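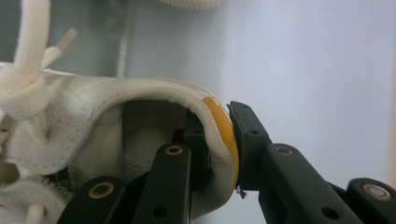

Dustov notebook, December, shoe bench, started 9:30

Good morning on the bench. The cream sneakers with the mustard heel patch are finally getting their turn and I have been looking forward to these since they came in. They looked easy on the intake shelf and they're nothing of the kind. Smooth leather at the collar, a soft perforated panel on the side, thick laces with tan tips, and that yellow oval at the back which I was sure would bleed color all over the cream. More kinds of surface on one shoe than we had on the last whole box!

Starting condition, as written on the card: leather a little creased around the collar, which is just wear and I am leaving it alone. Lining sound. Stitching along the collar sound all the way round, checked with a fingernail. Gray dust in the little holes on the side panel. Laces grubby where they cross and clean everywhere else.

Order of work this time:
Dry brush
Laces out
Collar and heel leather
Perforated panel
Lining
Laces back in
Rest on the shelf

I changed the order from last month. We used to do the panel first and then spent ages getting dust off the leather again, where it had settled in the creases. Dry brush over everything first is so much better. Soft brush, short strokes, shoe tipped so the dust falls away from the opening. I did the brushing over the trash can and not over the table, and the paper stayed good for the rest of the session.

Laces

Soft, rounded, quite fat cord, so the knot had pulled itself into a hard little ball. Don't go at it with the awl. I rolled the knot between finger and thumb until it gave a bit, pushed one end back into it, and after that it opened with no fuss. Very satisfying. The tips are a pale tan color and I would love to know whether anyone sells spares in that shade. Hoxha have white and black in the catalog, and a brown that is far too dark. For now the rule is to hold the cord and leave the tip alone when pulling through. If a tip splits on these we have nothing to match it.

Washed the laces in the small bowl with plain soap, squeezed in a towel, hung over the door hook. Came up lovely. They need longer than the flat kind, so they go in the bowl first thing next time, before the brushing.

Heel patch

Tested the Troler cleaner on the yellow with a cotton swab, down near the lower curve. Waited, looked at the swab, clean. Tried again with a bit more pressure. Still clean! So the color is holding, at least against Troler at the weak mix. The border of the patch is where grime likes to sit and a swab gets in there much better than a cloth. Go round the edge, turn the swab, go round again, then wipe the flat part last.

For the record, the weak mix is 2 capfuls in the 500 ml bottle. I have written that on masking tape on the bottle itself because the label has washed off again.

Perforated panel

The fun part. The material is softer than the leather, closer to fabric, and if you flood it the dirt goes down into the holes and sits there. What worked was foam only. Whip the mix up in the bowl, take the foam off the top with the brush, dab, lift with the microfiber. Dab, lift. The rows of holes came clean one after another and I may have called out to the empty corridor. I tried a toothpick in a few holes where the dust was packed, and I don't recommend it, it leaves a slightly wider hole if you lean on it even a little.

Keep off the seam around the panel. Thread was fine but the brush wants to catch there. Same goes for the little dark toothed strip low down near the laces. I went past it with a swab and left it at that, we can talk about what it's made of when someone with better eyes is in.

The lining only had a quick wipe. Darker inside than out, and I think that is just how it was made, so there's no point scrubbing to match.

The bench itself

Very pleased with the new table arrangement and want to write it down properly before someone clears it away. A big sheet of paper over the top, taped at the edge so it doesn't creep when you lean on it. The wood shows along the front and the right side, which turned out handy, as I can set a wet brush handle down on the bare wood and wipe it up after. Paper shows every speck, so you can tell at once whether a shoe is still shedding. On the old green mat I was always guessing.

The dark tape holds well. It also takes a little of the paper with it when it comes up, so lift it slowly and pull flat along the table. Tried the clear tape from the Ulludel supply closet for comparison and could never find the end of it.

And the little raised shelf! Thin metal rods for legs, flat gray top with a fine texture to it. I put it in the middle toward the back and suddenly there is a whole second level on a table that always felt cramped. Things that are finished go on top. Things I am still working with live underneath, or just in front where I can reach them. The texture gives enough grip that a shoe stays where you set it. The legs are slender, so I was worried about dents in the paper, and there are faint ones but nothing that bothers anybody.

One caution. The shelf is light. If you push something under the front edge without looking you can shift the whole thing back, and then whatever is on top goes with it. I've done it once already (brushes only, no harm). Slide small things in low and flat.

11:40

Went on to the small folded pieces while the laces hung. I like this job much more than I expected to. It is all fingertips, and the open space under the shelf makes a perfect parking spot for whatever isn't in your hands. Forearms on the front edge of the table, elbows loose, work in close to the shelf and not out at arm's length. My shoulders thanked me for that one. If the chair is too low you end up reaching up and over the wooden edge and it digs in, so put the chair up a notch before you begin.

Points and folds want to be held at the base. Pinch the tip and it softens and then never looks crisp again. I keep the left hand still and let the right do the turning. Other people here do it the other way around and theirs come out just as sharp, so that is only habit.

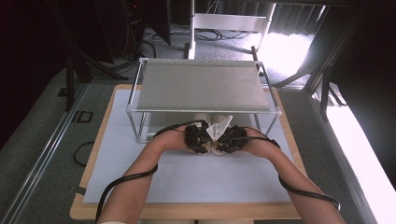

How long can the sheet of paper stay on the table before it needs changing?

About 8 sessions is what we've been getting, as long as the dry brushing is done over the trash can and drips are blotted right away. Change it sooner if the surface starts to pill where your wrists rest, and turn it over first if the back is still clean.

12:30

Laces still damp in the thick part. Had lunch, came back, still damp. I gave them another 60 minutes and that did it. Write that on the card for round cord: start early, be patient, don't put them near the heater. Last winter's heater laces went stiff as wire and I still feel bad about those.

Relacing is worth doing slowly. Even up the ends first, then go from the toe, flat across the bottom and loose all the way. Snug it only at the end. With cord this fat, the loops stand up by themselves and look great without any arranging. I tied them in a plain bow and tucked nothing in.

Final look over in the window light. The cream is a good warm cream again. The yellow is much brighter than I'd thought it was, more like real mustard, and it makes the whole heel. There is one crease near the top of the collar with a shadow of gray left in it. I could chase it with a second pass of Troler but the leather is soft there and I would sooner leave a shadow than a dull spot.

For the next person at this bench

Weak mix is made up, bottle on the left of the sink. Shake it.
We are low on swabs. Hoxha order goes in this week, add anything you need to the list on the cabinet.
Ask them again about tan lace tips while you're at it.
Microfiber cloths are in the wash, the ones in the drawer are for lining only.
Leave the shelf where it is, please! If you need the whole table, lift it by the legs, not the top.
Roll of paper is behind the door in the Ulludel room. Cut it long and trim to leave the wood showing at the front and right.

Open questions

Would a second raised shelf fit next to the first one, or does that block the light? I'd like to try it with a cardboard box of the same height before spending anything.

Is the foam method any good on mesh? The holes in this panel are tiny and neat. Mesh is a different animal and I have a feeling the foam would go straight through. There's a gray pair on the intake shelf that could be the test.

Does the yellow hold up against the stronger mix? Not going to find out on these.

Finished a bit after 2. Table wiped, brushes on their sides on the towel, window open a crack. The navy boots are next in line and they have hooks all the way up, so bring the long tweezers.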